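Indar Two-Bin Picking Kit
Sold by Groltville Automation Supply

Hi, I'm Folasade Idahosa, and I put these kits together. If you already own an arm and you're tired of building a fresh test setup every time you want to try a grasp, this one's for you! You get the bins, the clamps and a big bag of stuff to pick up, and you can be moving toys from one side to the other the same afternoon.

What's in the box
2 gray bins, heavy-walled
2 bar clamps
16 pick objects (play food, building blocks and a few odd shapes that are a real pain to grab)
Printed setup sheet
Arm and gripper not included

Price
$624 for the kit, or $835 with the Ogbonna finger set – three pairs of fingers in different widths. Shipping is extra, and pickup from our Gedville shop is free.

Why I like it
I've tried fancier setups, and I keep coming back to two plain bins side by side. You pick from one, drop in the other, then run it all backward and never have to reset by hand (my back thanks me). The odd shapes are my favorites. Blocks are easy once your gripper lines up, but a toy with bumps and angles will show you pretty fast where your grasp planning is weak.

Clamp the bins down before you do anything else. I skipped that once in February and spent the whole morning chasing a bin across the table! Azra Živković, who handles our support email, still brings it up.

Go ahead and beat them up, too. Bins get scuffed with use, and I'd much sooner you scratch a bin than baby it.

At work
The gripper is down in the near bin beside a yellow-orange toy, with an ear of corn and a blue block still over by the left side. You can tell from the floor that this bin has seen some use.

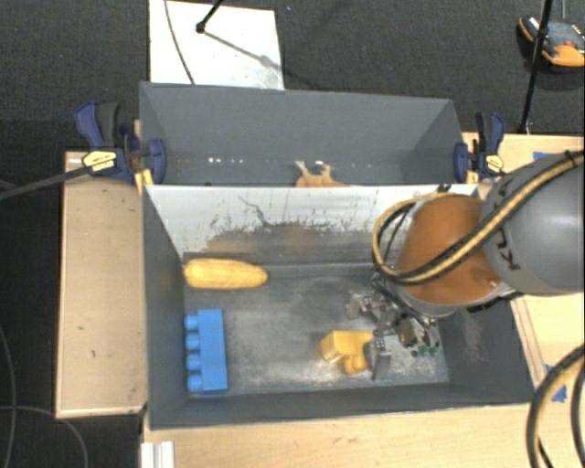

Ordering
Email the shop with your arm model and we'll check the reach before you pay. Kits ship in 3 business days. Spare objects are sold separately – just ask Azra for the current list.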